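The Bench at Adwood

Haris Memon inherited the cleaning procedure together with the room. It was 278 lines long and had been written for Plollolport, where the benches were steel. The benches at Adwood were white, and showed everything.

Section 3 governed the towel. The towel was to be folded in half along its length, folded in half again, and placed to the right of the bench center. Section 4 governed the tray. The tray went to the left. Its contents were to be recorded before work began, and the entry "none" was acceptable if initialed.

He followed both sections for most of August. In the mornings he checked the bench against the log. In the evenings he checked the log against the bench. The two agreed closely, and he began to look for the places where they did not.

The previous technician, Udari, had left her handwriting in the margins. Beside Section 3 she had put: "Tag to the rear." Beside Section 4: "Ask Jadoon." There was no Jadoon in the staff list. Haris asked the supervisor, who said that Jadoon was the name of a supplier, or possibly a building. He wrote this down and drew a line under it.

The last entry in her log was for 4 in the afternoon. It gave the room temperature, the word "none," her initials, and a line that belonged to no section: "Left as found."
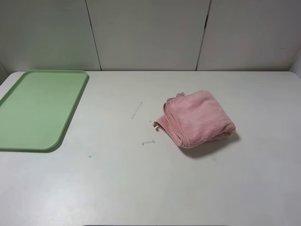
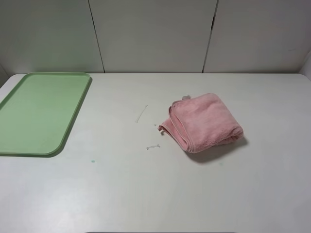

Haris read the entry again and compared it with the procedure. Left as found was not a permitted status. The permitted statuses were clean, in use, and withdrawn, and a bench could hold only one of them at a time. He took the prints to the window and went through Section 3 with a pencil. The pink towel was folded and right of center, and the tag was to the rear. One corner of it had come away from the stack and lay on the bench, and the procedure had no line for corners. He turned to the back of the binder, where up to 40 lines had been left blank for amendments, and wrote "Corners" on the first of them. Then he sat for some time with the pencil, trying to decide what the instruction should be. At 4 he recorded the room temperature, wrote "none," and initialed it.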